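Search this list
Search
All months

Re: [alcombe-diners] Abella menu reprint

> The Abella on the corner wants to reprint its menus before December.
> They asked us what size and paper people would like. Does anyone
> have strong feelings? I would go smaller and matte.

I read menus with weak eyes, so yes. Type size matters most to me. The Romeo changed theirs last year and the prices are now too small to read at a table by the window, never mind at the back.
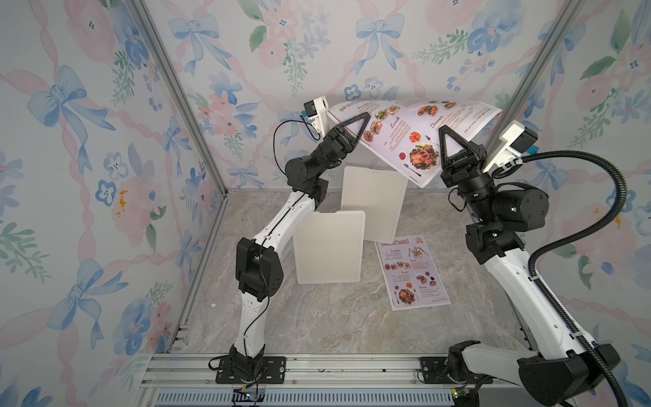
Cost is the other thing. Pramska quoted our club 333 for a short run on plain card, and 700 for the heavier stock with a fold. We took the cheap one and it lasted 10 months. Glossy paper, like the menu held up by both sides there, wipes clean but throws glare under ceiling lights. I would ask the Abella for matte inside and a coated cover – Pramska does both.

Please don't let them go smaller, though. They could drop the 5 set lunches to a separate sheet and use the space for bigger type. I can pass that on if there are no objections by noon.

Recent on this list
Parking behind the Romeo
Re: Soup night in Alcombe
Opening hours in December
Re: Re: Cash only?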